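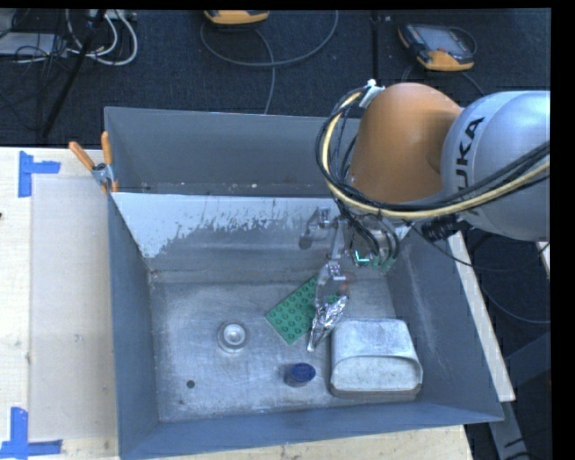 A KUKA arm reaching over an open metal bin.

Winter Tires and the Second Set of Wheels

February 8, 2023

Readers of this blog have asked whether a second set of wheels is worth the expense for a car that is driven only moderately. My position is that it is, and the past two winters in Tilldale have strengthened it. The matter is set out below for those who are still weighing the purchase before next season.

For several years I had my winter tires mounted on the same alloy wheels I used in summer. The shop on Wasamance Road charged $150 for each changeover, balancing included, and appointments in the first cold weeks were difficult to obtain. A set of plain steel wheels cost me $600. They are heavier than the alloys and they are not attractive, but road salt does them little harm that matters to me, and the alloys now spend the winter in the basement under an old blanket.

The change itself can be done at home with a proper jack, stands and a torque wrench. Drivers should consult the owner's manual for the correct torque and should check the nuts again after a short period of driving. Torben Reuter, who wrote to me in August on this subject, prefers to leave the work to a garage and pays for storage there as well. That is a reasonable choice for anyone living in an apartment.

Sizing requires some attention. My car left the factory on 18 inch wheels, and a smaller diameter with a taller sidewall is permitted, provided that it clears the front brakes. Gisela Tapia found that hers did not clear, and had to return the full set to the seller in Terwood at her own cost. It is advisable to test one wheel before any tire is mounted on it.

Pressure should be checked monthly while the weather is cold. Mine are set to 38 psi, in accordance with the placard on the driver's door for a loaded car. Other vehicles will differ, and the placard takes precedence over the figure moulded on the tire.

I have not yet decided whether to replace my present winter tires next year. The tread is still adequate – the rear pair more so than the front – but the rubber is becoming noticeably harder. I will measure all of them when they come off in spring and will post the results, along with the receipts for the steel wheels, as Huệ Tôn has requested.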